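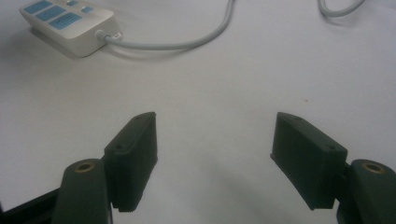 Erkdale library puts power on the study tables

Visitors who bring a laptop to the Erkdale public library will not have to look for a free wall socket any more. Since Monday, the white tables in the reading room have their own power strips, and people can use them during all opening hours without asking at the desk.

The library bought 12 strips from Ronel, a shop in the town. The total bill was 126 dollars, and it was paid from the money that was left after the book sale in June.

Prys Phillips, who is responsible for the reading room, told us that the wish for more sockets was the most frequent one in the comment box this year. Before, the room had only two sockets for the public, both of them behind the newspaper shelf. Students were sitting on the floor there in the exam weeks, and other readers had to step over their cables.

"It was not comfortable and it was not safe," Phillips said. "We talked first about new tables with sockets inside, but the price was too high for us. A strip on the table does the same work."

The model is white with light blue outlet panels, and the cable is light gray. Phillips said that the library wanted a pale color which does not disturb the look of the tables. 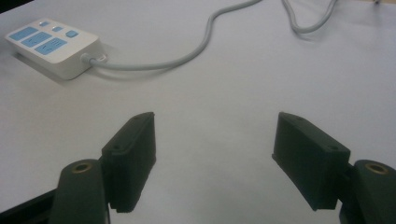 The strips lie loose on the tabletop for now. Phillips wants to see during the first weeks where people like to have them, and only then they will be fixed. The firm Dririk, which looks after the electricity in the building, will come back for this work and will also put the cables under a cover where they go down to the floor.

There are a few rules. Laptops, phones and reading lamps are allowed. Kettles and heaters are not. Users should not connect a second strip to the first one, and they are asked to keep drinks at the other end of the table. Who finds a damaged cable should tell the staff and leave it alone.

The smaller room on the upper floor, named after the former teacher Krūmiņa, will get 3 strips of the same kind later in the autumn. Until then the only socket there is next to the door.

The library is also collecting opinions about the new arrangement. Paper forms are at the front desk, and they can be put in the comment box at any time.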